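Re: [heltcombe-homedesk] Small tables, big plans
From: Saoirse Nic Giolla

Éabha Tully wrote:
> Has anyone managed a decent desk on a small table? I never know where
> to put the lamp, let alone the books.

Éabha, yes, and I love mine! Pink checked cloth first (it cheers me up every morning), then the white gooseneck lamp on top.

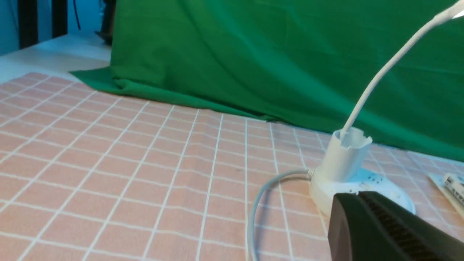

Kourosh Tehrani: I'd keep the lamp well to one side and bend the neck over, it leaves far more room for an open book.

He's right, I tried it last night and read till eleven. The other joy is having sockets and USB in the base, so my phone charges beside me and the extension lead has gone back to the cupboard.
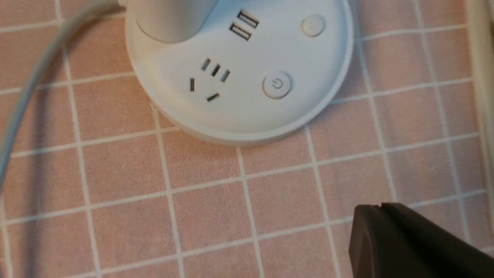
Socket, two USB ports and the power button

Books next. I keep to a short stack, flat, on the left, with whatever I'm reading on top. At the moment it's the driverless cars one, 无人驾驶, very slow going with my Chinese but such fun.
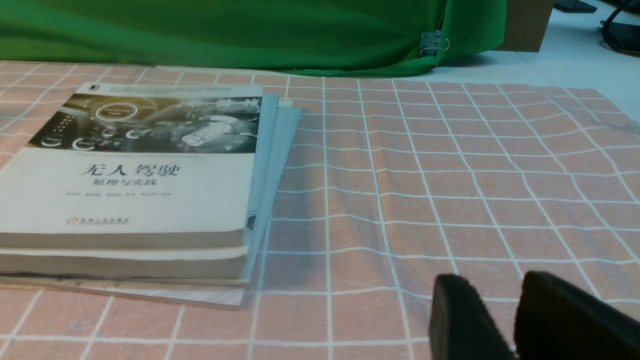 SWAPS FOR JULY

Sorcha has a bookend going spare, and I'm after a second cloth, any colour. Bring things to Brophy by 5.

Saoirse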